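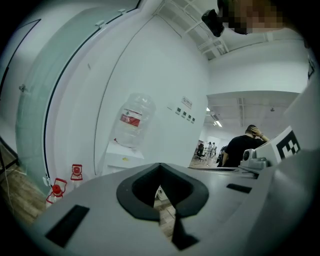

Denise Wainwright wrote in after the last office piece to say that a frosted door is a waste of money, that it lets the light through and the phone calls too, and would I please stop recommending glass to people who need to concentrate. I never recommended it. But she has a point about the phone calls, and I had been putting off a write-up of the Tretilley frosted panel door, so I may as well do it now.

We've had the Tretilley for 51 weeks. It came through Bakalis, who also did the fitting, and the bill was $1573 with the hinges and labor in it. The brochure makes three promises: privacy, quiet and "a sense of calm." I can only test two of those.

Privacy first. The frosting is good. Someone standing well back from the glass turns into a smudge, and you can't read a whiteboard through it. Step up close, though, and your outline gets a lot sharper, so anyone who leans on the door to take a call is putting on a shadow play for the hallway. The pale green-gray tint looked dull to me in the showroom. On a white wall I've come to like it, grudgingly. It doesn't glare in the afternoon the way the plain white film on our old door did.

Quiet is where I part ways with the brochure. I put a radio on the desk at talking volume, shut the door and went and stood outside. I got every word of the weather. There's air around the edges, and frosting doesn't stop sound any more than a curtain does. Bakalis offered to add a seal strip when I complained. They wanted another $600 for it. I said no, and I'd say no again.

The hinges are small and they clamp onto the glass. I expected to hate them. Magdalini Tzavaras, who has the desk nearest the door, had to tighten one in May after it started to click, and it has behaved ever since. You get a hex key in the box. Put it somewhere you'll find it, as the replacement takes forever to order.

Cleaning: fingerprints show up on the smooth side and hardly at all on the frosted side. I was told any glass spray would do. The one we had left streaks that only showed when the lights were on, and plain warm water with a drop of dish soap worked better. The thin dark frame collects dust along the top. So does every frame.

I also looked at the Drikmont before we bought. Its glass is clearer and the handle is nicer in the hand, but the sales rep couldn't tell me who would repair it, and I walked out.

Would I buy the Tretilley again? For a room where you want daylight and don't want people looking in, maybe, if the price came down. For a room where people talk about salaries, get a solid door. I'd give it 2 stars for quiet and 4 for everything else.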